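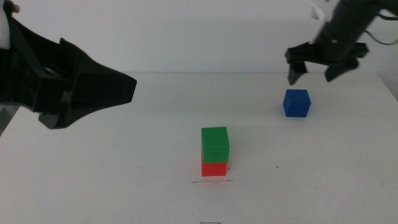 White table, light gray wall behind

Maps & Atlases > Wall Maps > Regional

Search maps, places, scales... Go

Netolside Regional Wall Map, laminated, 2nd printing

Physical map of the Netolside district and the hill country north of it. Shaded relief, roads, rail, rivers, all the parish lines. Drawn by Sławomir Zieliński, lettering and index by Damian Makowska. Published by Welta.

Second printing fixes the road numbers east of Ternent, which were swapped on the first one. If you have the first printing and want the correction sticker, email us, no charge. Have your order number handy.

Index lists 1,529 place names. Farms and single houses not included, too small at this scale. Grid letters run across the top, numbers down the left side. Index is on the back, so if your going to frame the map get the loose index sheet too (add at checkout).

Highest point shown is Brinkmann Hill, 1,254 m. Contours under the relief shading, fairly faint. You can read them up close but not from across a room. People ask about this a lot. For walking you want the sheet maps, see Hiking & Outdoor.

Finish: matte laminate both sides. Takes dry-erase marker, wipe it off the same day. Permanent marker will stay. Pins go through fine but leave holes, obviously.

Ships rolled in a tube. Folded version sold out, not sure yet if we will reprint it. Unroll face down and leave it flat overnight with books on the corners. Don't roll it backward, the laminate creases.

Print run was 500, roughly half left. Schools and offices ordering more than 2 copies, write first and we'll work out shipping in one tube. Cheaper for you.

Wooden hanging rails not included. Any standard clamp rail that fits the width will do.

Political version (same area, colored by municipality, no relief) is a separate listing. Same size, same index. Some customers hang the pair side by side and the edges do line up.

Returns OK if the tube is unopened. Dented tube, send us a photo befor you open it and we'll sort it out with the carrier.

Listing updated 2021-12-06. Stock count may lag a day or so.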